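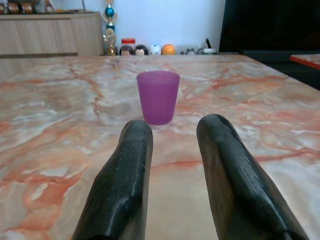 Question from Xiaoqing Tang, March 10, 2026
Our residents' dining room at Ikley has tables with a glossy marble-patterned top. Plastic drinkware, such as the short purple cup standing on this one, is left out between meals, and staff wish to know whether it may mark the finish. Please also advise on a suitable cleaner.

Answer from Weidong Lu
Clean plastic should not harm a sealed top. Dye or juice trapped under the base is the usual cause of rings. Wipe with a damp cloth and mild dish soap, then dry. Do not use vinegar until you have confirmed that the surface is not real stone.
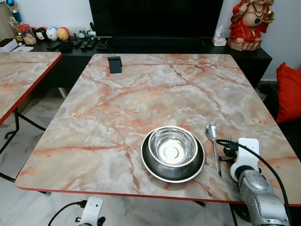
Metal tableware requires more care than plastic. Bowls should be lifted and never slid, and this applies to the stainless steel bowl and the larger dish beneath it. Felt pads or a placemat under the dish would be sufficient. Please keep water away from the red edge band as well.

Answer from user Kastska
We use placemats. 4 to a table. No problems since February.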